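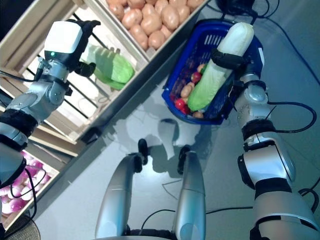 *Mitirley slatted produce display in pale wood, with potatoes, red onions and leafy vegetables.*

## Mitirley Slatted Produce Display

The Mitirley display is a floor-standing system of open crates for fresh vegetables. It is supplied to grocers, farm shops and training stores that sell produce by the piece or by weight. Crates are set at an angle on a shelf frame so that customers can see and reach the contents without bending over a deep bin.

The sides and base of each crate are slatted. Air passes between the boards, and soil from potatoes and onions falls through to the floor, where it can be swept up at closing time. The front rim is a single thick board that keeps round goods in place when the crate is full.

### Specifications

| Item | Detail |
|---|---|
| Crate width | 58 cm |
| Crates per standard set | 6 |
| Load per crate | up to 24 kg |
| Crate finish | Unvarnished, light |
| Frame finish | Dark |
| Assembly | Two persons, hand tools supplied |

Crates lift out individually. A set may be extended to the left or right with a second frame, and the joining brackets are included in the price of the extension.

### Stocking and arrangement

Heavy, firm goods such as potatoes should be heaped to the rim. Cabbage and lettuce should be laid in a single layer with space between the heads, as the outer leaves bruise under weight. Long vegetables, napa cabbage in particular, are best placed lengthwise along the slope of the crate. Onions shed skin throughout the day and should be kept apart from cut or unwrapped greens.

Crates should be emptied and wiped with a barely damp cloth once a week. Boards must be fully dry before restocking. Standing water will darken untreated wood - this does not affect strength, but the mark is permanent.

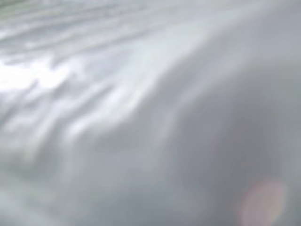

Replacement slats are available separately and are fixed with the screws already in the crate. Customers should state the crate width when ordering, as slats for the earlier narrow model are still held in stock and do not fit the current one.

### Shopping baskets

Plastic hand baskets with perforated sides are offered alongside the display in blue. The perforations let loose grit drop out and allow the basket to be rinsed under a tap. A basket takes a whole napa cabbage with room for smaller items beside it. Baskets are sold in cartons of 24, and a full pallet holds 144.

### Ordering and delivery

Orders are accepted from registered trade accounts through Stureck, which handles delivery and returns. Standard sets are dispatched flat. Extension frames ordered now will be delivered in February. Claims for damaged boards must be made in writing and should quote the number printed on the packing slip.

### Customer comments
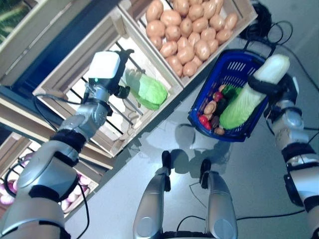 Honeylyn Agbayani writes that the slope suits cabbages and lettuce very well, but that small onions roll forward when the crate is less than half full. She has placed a folded cloth under the front row and asks whether a shallower crate could be offered for the lower position.

A shallow crate is under review. In the meantime, the crate divider, sold singly, may be used to hold small goods toward the back.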